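Progress report to the Fliltness Fund
Project: Repair and reuse of bags and small household goods, Gristville and Prikgate
24 Feb 2023

This is our second report since the grant was paid in November. It covers the work in both towns, the money spent and two matters where we ask for your advice.

The Gristville workshop is now open to the public on two afternoons each week. The opening was later than we planned, as the landlord had first to replace the lock and repair the back window. We did not pay for this work. The sewing tables are in place, and the second-hand machine which we mentioned in the last report has been serviced and runs well.

Since the opening we have received 633 items in the two towns together. Most of them are bags, coats and children's clothes. Zips and broken straps are the most common faults. Items which cannot be repaired are taken apart, and we keep the buckles, the cord and the larger pieces of cloth for later use -- this has already lowered what we spend on materials.
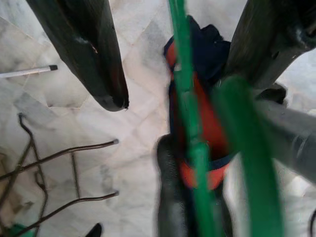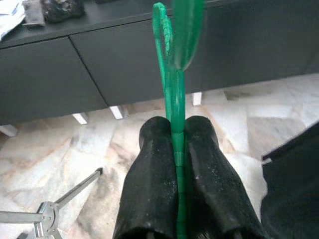

Orange-red and navy fabric bag, first picture; bright green strip, in both.

In Prikgate the progress is slower. The room at the library is warm and well placed, but we must clear everything away at the end of each session, and there is only one cupboard. We held 30 sessions there, fewer than we had hoped. The library has offered us a second cupboard in the spring, and we have accepted.

The evening course in basic hand sewing was full in Gristville. In Prikgate it was half full, and we think the hour was not suitable for people with small children. The next course will begin earlier in the day.

Spending is within the budget, except for electricity, where the bill was higher than we had expected. We ask your permission to move a small sum from the printing line to cover it. The leaflets were printed by Sangkhawat at a reduced price, so this line is not fully used.

We also ask if the final report may include the summer sessions, even though they fall after the end of the grant period. The corrected budget table is attached to this report, and the receipts will follow by post.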